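Frozen shoulder, month seven: the big squirt of salt water

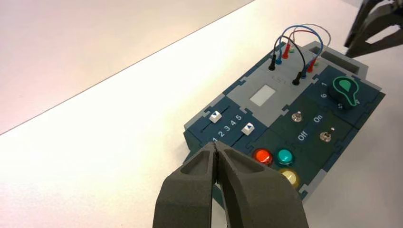 So I finally had the hydrodilatation. I've been promising a post about it since March, when I first wrote about not being able to do up my own bra, and several of you have been emailing to ask whether I chickened out. I did, once. I cancelled the first appointment the night before and told everyone I had a cold. The second one I went to.

Quick catch-up if you've landed on this page from a search at three in the morning (hello, I know exactly what you're doing, put a pillow under your elbow). I have a frozen shoulder, the left one, or adhesive capsulitis if you want to sound grand at the GP's. The capsule around the joint gets inflamed, then thick and tight, and your arm stops going where you tell it. Mine started as a twinge when I reached into the back seat of the car for my bag. I thought I'd pulled something. A month later I couldn't put a coat on without swearing and I was sleeping in the armchair with a hot water bottle wedged down my side like a parrot on a perch.

The pain part was horrible and I'm not going to go over it again, it's all in the earlier posts. By the time I got to the clinic it had mostly turned into the stiff part. I could lift my arm out in front to a bit above chest height, out to the side hardly at all, and behind my back I could touch my hip and no further. My sister called it my T. rex arm. She thinks she's very funny.

My physio is Melati Chong, at the practice over the chemist's in Orkstead, and I can't say enough nice things about her. She was the one who first said the words "frozen shoulder" after I'd had weeks of being told to rest it. She had me lie on the couch with my elbow tucked in and tried to turn my forearm outwards, and it just stopped, like a door with a chair behind it. That was her clue, apparently. With a lot of other shoulder problems somebody else can move the arm further than you can, and with this one they can't. Then I had an X-ray to rule out arthritis, and that was clear.

I'd already had one steroid injection, from the GP, and it gave me a few weeks of decent sleep and then wore off. Melati said I could carry on as I was and it would most likely loosen by itself eventually, or I could ask to be referred for a hydrodilatation. There's also an operation where they go in and release the capsule, but she said to keep that one on the shelf for now. I said yes please to the shelf.

What they do is put a needle into the joint, using ultrasound or X-ray to see where they're going, and then fill it up with fluid so the tight capsule gets stretched from the inside. Mine was saline with local anaesthetic and some steroid in it. If you're diabetic, ask about the steroid, because it can send your sugars up for a bit. A reader called Sepp asked me that in the comments and I didn't know then, so I asked for you, Sepp!

The hospital was Mukley, which is 2 buses for me as I still wasn't happy driving. I'd been told to wear a top that was easy to get off. I wore my husband's old cricket shirt, and I'd recommend anything that buttons all the way down the front. Melati had also said to make sure someone came with me as the arm can be numb afterwards, so my husband met me there from work and brought me home in the car.

You'd think the waiting would be the worst of it, and for me it was. I had read far too many forums. One woman said it was worse than childbirth and one man said he'd had a sandwich straight after and gone to watch the football, and I sat there trying to work out which of them I was going to be.

The radiologist was a quiet man with very warm hands. He went through the consent form, a small risk of infection, a small risk that it doesn't do anything, then had me lie on my side and cleaned the shoulder with something cold and pink. The local stung, about as much as a dentist's does. After that there was a lot of pushing. Then he said, "You'll feel it filling now," and I did. I don't know how to describe it except to say it felt like my shoulder was a hot water bottle and somebody had left the tap on. It built up into a deep, heavy ache that went right down to my elbow, and I said a word I'd promised myself I wouldn't. He stopped for a moment, I breathed out like they teach you to, and he carried on. And then it was finished. The needle part was over before I'd got to the end of the song on the radio.

I sat in the corridor with a biscuit for a while, and my arm felt as if it belonged to a much larger woman. I moved it, because they tell you to move it, and it went up. Not all the way! But it went past the place where it had been stopping for months, and I'm not ashamed to say I had a little cry on a plastic chair next to the hand gel.

The next part is less fun. The local wears off that evening and everything aches, so take your painkillers before you need them if you're allowed them. I had two bad nights, properly bad ones, back in the armchair. By Friday it had settled to a grumble and I was at Melati's, being stretched.

The stretching is the job now. You get a window after the injection when things are easier, and you have to use it or it can tighten up again. Mine goes like this, morning and evening and once more if I remember:

Pendulums. Lean on the kitchen worktop with the good arm, let the bad one hang, and swing it in circles. The cat finds this very interesting.

Table slides. Sit down, put a tea towel under your hand on the table, and slide it forward until it's tight. Hold, breathe, slide back.

Stick turns. Lie on your back with your elbows by your sides holding a stick (I use the handle off the mop) and push the bad hand outwards with the good one. I hate this one, and it's the one Melati asks about first, every single time.

Towel up the back. Only started last week. Good hand over the top, bad hand at the bottom, pull gently. Gently! I got carried away and paid for it.

Melati's rule is that it can be uncomfortable while you're doing it, but if it's still throbbing an hour later you've done too much. She lent me a Gemel, which is a sort of pulley you hang over a door, and I do that while I'm listening to The Archers. You don't need one. A dressing gown cord over a sturdy hook did me fine the week before, though please check your hook.

As for where I am now, I can wash my own hair with both hands. I can get a plate out of the cupboard as long as it's not the top shelf. I can reach the small of my back, and the bra does up if I fasten it at the front and shuffle it round, so I'm counting that as a win. I still can't sleep on that side. I'm driving again, short trips only, and reversing into the space outside the library is an adventure for all concerned.

Would I have it again? Yes, I think I would, and I'd be less silly about it beforehand. It hasn't fixed me and I know it doesn't help everybody. A lady in my water aerobics class had it and noticed no difference at all. I'm only telling you how mine went, and I'm a retired school secretary with a mop handle, so do please talk to your own GP or physio before you do anything on my say-so.

A few of you asked how long the whole business takes. The leaflet says anything from one to three years, and I put it in the drawer after I read that and haven't taken it out again.

Next time I'll write about pillows, as I've now tried most of them and have opinions. If you've had the injection, tell me how you got on in the comments, good or bad. And to Jean's daughter, who wrote in last week, yes, you can have the armchair setup, I'll draw it out for you at the weekend and put it up on here.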